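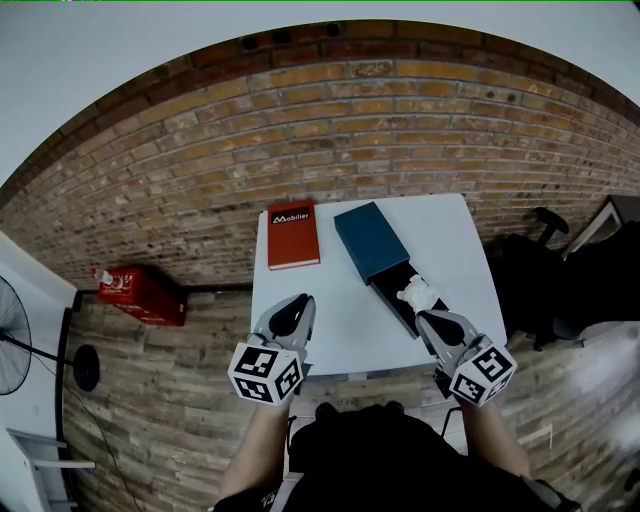

The Lidell gripper is a hand-held, two-handed data tool you can build at home, and I should say up front that I built my first pair in the shared workshop at Hallby, so I'm biased. The name covers both the gripper and the little kit of parts around it. You hold one in each hand and do a chore the way you'd like a robot arm to do it later. Each one has a gray body, a black finger pad and a white cube printed with black square patterns — those are the markers that let the software work out where your hand is. We practice sitting down at a small white table, with things like a hardcover book or a teal-blue box with its inner tray slid partly out.

History
Kobina Dogbe drew the first version in February and printed it 18 times before the fingers closed straight (I still have number four!). Delali Nyarko rewrote the tracking code, and the Mottram branch is hers.

Building one
A pair takes 74 printed parts and 81 screws. Print the cubes slowly, and check the patterns for smudges. I log 300 tries per task before I train anything, though Kobina gets by with fewer.

See also: Jomstead arm, marker cubes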